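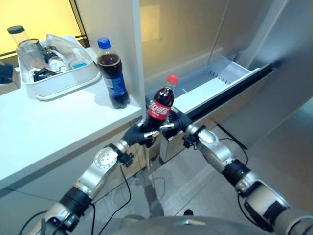

What do you do when a kitchen robot freezes with a bottle in its hands? Put your own hand under the bottle first, and only then press stop, so a sudden let-go doesn't land on your foot.

Kitchen > Gadgets > When Things Go Wrong

I learned this the messy way back in May. My Nevano stalled while putting the drinks away, I slapped the stop button, and the grip went slack. Cola everywhere, and I mean everywhere — under the fridge, in the drawer runners, down one sleeve!
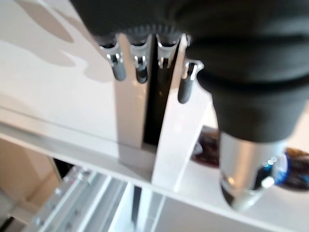 So I've changed a few habits. I wipe the finger pads with a damp cloth before every grocery run, because dried soda makes them stick and then slip. I keep the speed at 80 percent for anything fizzy. And I don't reach in while it's moving, even if the bottle is clearly heading the wrong way (hard, I know).

If it does stall, wait five seconds after pressing stop before you pull anything free. Mine threw the same grip fault 3 times in one evening, and a full restart cleared it — resuming the job never did.

Rupert Marti wrote in to say he tapes down any slack cable near a joint. I've started doing that too, with plenty of slack left at the elbow.

We use cookies to remember your settings. Accept | Manage

Related tips
Getting sticky soda out of drawer runners
Bemo lid opener keeps beeping
Descaling a Berchtold kettle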